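Drusetti Cloth Folding Set, README

Last change: May 10, 2019
Maintained by Kumudini Matubbar and Patricio Campos

This set is about the handling of soft household cloth on a flat table: spreading, finding the corners, folding, making a pile. Please read the notes before you use the labels.

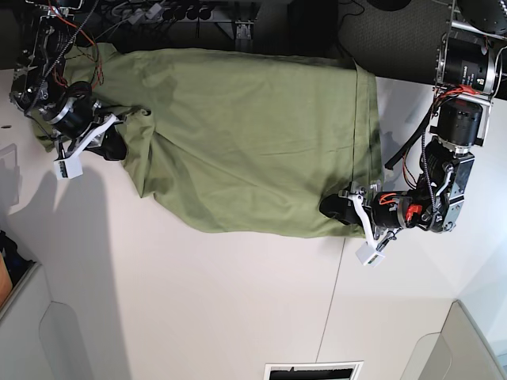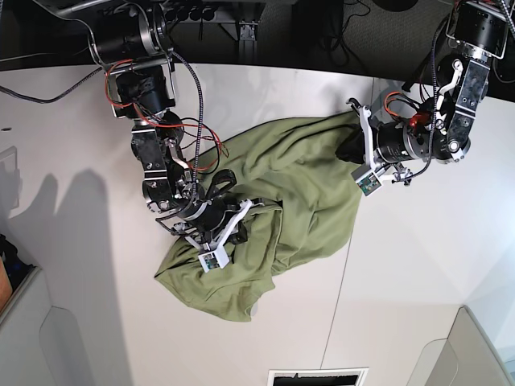
Green cloth, white tabletop.

Contents

The set has 197 sequences with 14 pieces of cloth. In 190 of them the cloth is labeled from start to end. The other sequences have labels only for the first part, and they are listed in partial.txt.

Labels

spread: the cloth lies open, wrinkles are allowed
heap: the cloth is bunched and its outline is not regular
half: one fold is made
done: the last fold is made and the cloth is released

The border between heap and spread was difficult for us. Wiroj Rattanakul and Chanida Intarasuk labeled separately, and where they did not agree we kept both answers in the column second_label.

Cloth

All pieces were washed one time before use and were not ironed. We did not write down the fabric type for 3 of them, so this field is empty. Please do not fill it by guessing from the color.

Known problems

Dark cloth has weak edges in the shadows. A hem and a deep crease can look very similar, and some corner labels are wrong for this reason. Corrections are welcome, please send them to Patricio with the sequence number.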